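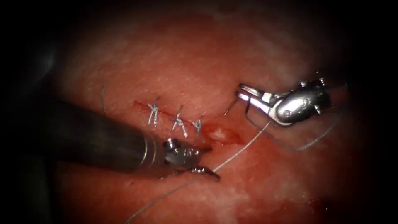 Stitching Course Returns to Trustwood With a Longer Practice Session

Posted 8/2/21

The suturing course is back at Trustwood, and the new group has already made a great start! All 16 places were taken by the time the Braster Room opened its doors this morning, and there is a waiting list for the next round.

Anyone who took the course in May will notice a change right away. The opening talk has been cut down to almost nothing, and the time saved goes straight into stitching. People asked for that on nearly every feedback sheet from the spring, and it's a real pleasure to see it happen so quickly. (The talk itself is still available as a handout, with the drawings of the knots redone much larger. Ask at the front desk if yours is missing page two, as a few copies were stapled wrong.)

The first block is all about the simple interrupted stitch. Each stitch stands on its own: needle in on one side of the cut, across, out on the other side, knot, trim. Then you move along and start fresh. It's a lovely stitch to learn on because one that has gone wrong can be taken out and done again without touching its neighbors. It's also harder than it looks. Keep the bites even and the edges meet in a thin, tidy line. Let one side run deeper than the other and the edges sit at different heights, and you can see the step from across the table.

Spacing gets a lot of attention this time. The exercise is a straight cut closed from one end to the other, and before each new stitch the group stops to look back at the ones already in place. Are the gaps the same? Are the knots lying to one side of the line, or on top of it? How long are the tails? Tails that are too short can let a knot slip, and tails that are too long get caught up in the next stitch, so everybody ends up with strong opinions about trimming by lunchtime.

Needle handling comes next. A curved needle wants to travel along its own curve, and most beginners push it straight. The course spends a good long while on turning the wrist so the point follows the arc, and on where to take hold of the needle in the first place. Too near the tip and there is nothing left to pass through the tissue; too near the thread end and it can bend or twist. There's something very satisfying about watching this click for someone.
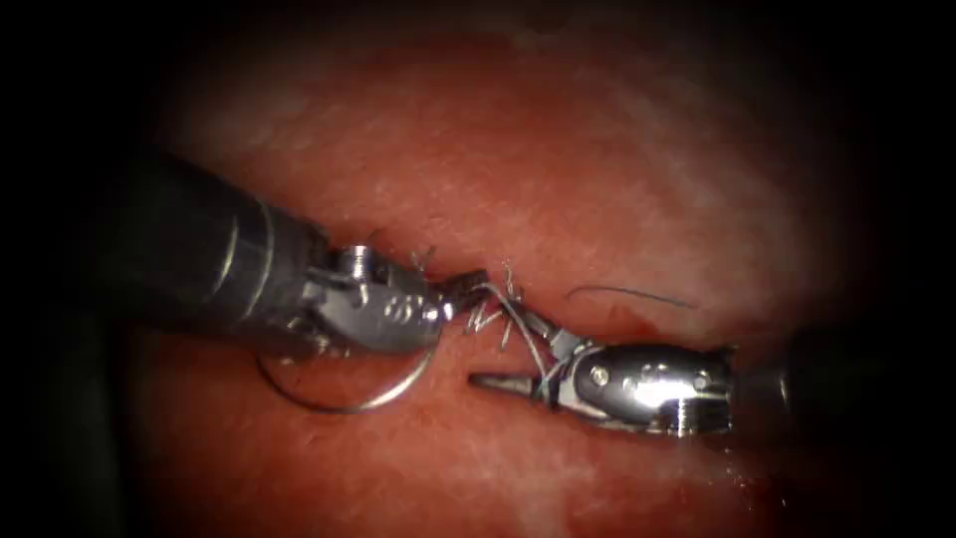
Randi Berge told the group that thread is where most of the time goes, and that she would take a slow, flat knot over a fast one any day of the week. She also said people should stop and clear a tangle as soon as they notice it, even halfway through a throw, and that pulling harder has never once helped her.

Her other piece of advice was about tension, and it started a terrific discussion. A stitch should bring the edges together and then leave them alone. Pull too tight and the tissue puckers under the knot, and when swelling comes in later there is no room for it. The group tried the same stitch at different tensions, side by side, and compared them under the lamp. Several people who had thought they were pulling gently changed their minds!

The knots themselves are taught with the instrument tie. The long end of the thread is wrapped around the jaws, the short end is picked up and drawn through, and the throw is laid down flat. The next throw goes the other way around, so the knot comes out square. Get the direction wrong and you have a granny knot that slides. The handout has a small arrow for each throw, and it's worth keeping it propped up beside you until your hands know the order.

Practice time in the afternoon is open, and people can repeat any part they like. Some went back to their first line of stitches and did the whole thing over. Others wanted to work only on the short end of the thread, which has a way of being left much too long and wasting half the strand. Nice, easy chatter all afternoon, then long stretches of complete quiet while everyone concentrated.

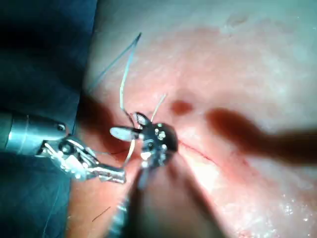
Suture thread drawn up into a tall bend beside the incision line.

The second block moves on to running stitches, where a single thread carries on along the whole cut. It's quicker once you have the rhythm, though the tension has to be right all the way down the line, and a mistake early on shows up at the far end. Corners and curved cuts follow after that, and the last session is a free choice.

The Zamora group, who finished their own course earlier in the year, have sent over their notes on running stitches, and they are excellent. Copies are in the blue folder by the door of the Braster Room. Please put them back when you have finished, as there is only the one set until the copier is fixed.

A few practical points for those attending. Sessions start promptly, and the room is open 23 minutes beforehand, an odd number left over from the bus timetable. Bring short sleeves or something that rolls up easily. Long hair should be tied back. Drinks stay in the hallway, and the coffee there is much improved since May. Lockers need a coin, and you get it back.

Names for the next course can be left with the Jumisness desk, downstairs from the main entrance, or given to any of the people running the sessions. There are 7 names on the waiting list so far, and another group will be set up as soon as there are enough to fill the tables. Former participants are welcome to sign up again for the running stitch block only. Two have done so already, and they'll be joining the current group from the next session.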